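Foro Cocina y Hogar > Encimeras > Aceite o barniz en encimera de madera

ziseck_19
Buenas. Encimera de madera clara puesta en noviembre, y alrededor del fregadero ya me salen cercos grises. El de la tienda dice aceite cada 6 semanas. En serio?? Alguien ha probado el Hunia?

maderera131
Aceite sí, pero tres manos finas y lijando entre medias. Una sola gorda no vale de nada, se queda pegajosa.

Sumance
Discrepo. Yo barnicé y me olvidé. Dos años sin tocarla. Lo del aceite es un curro que luego nadie hace.

maderera131
Hasta que salte el barniz en la junta del fregadero y entre agua por debajo. Entonces a lijar todo, ya veras.
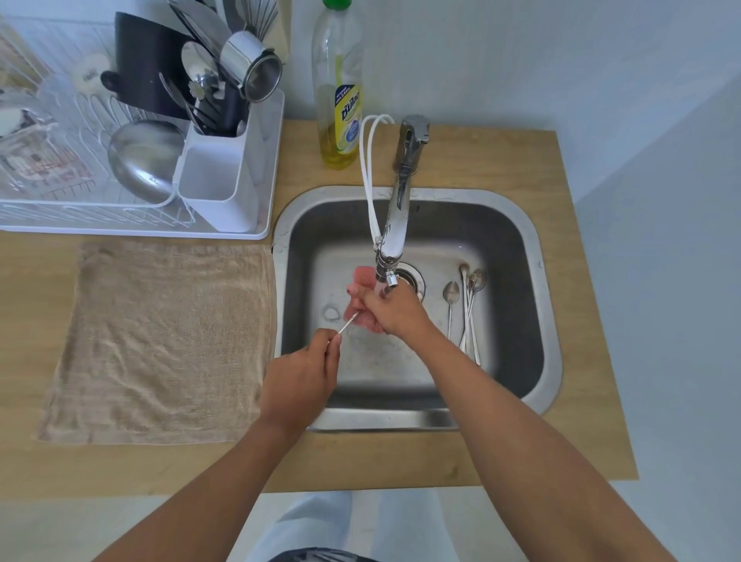 hyun_k · Usuario habitual · Mensajes: 2.000 · 22:40
Fregadero cuadrado de acero en encimera clara, yo voy con aceite. En el canto doy el doble que en el resto y seco con trapo al acabar de fregar. El estropajo ni acercarlo a la madera, se come el aceite.

ziseck_19
Y los cercos que ya tengo? Lijo?

hyun_k
Grano 120 y luego 180, a favor de veta. Si son negros negros, ácido oxálico, con guantes y ventana abierta.

Sumance
Pues eso, un curro. Con barniz nada de esto.

maderera131
Mira la silicona antes que nada, si está levantada da igual lo que le eches.

ziseck_19
Está levantada por detras, sí. Empiezo por ahí. Gracias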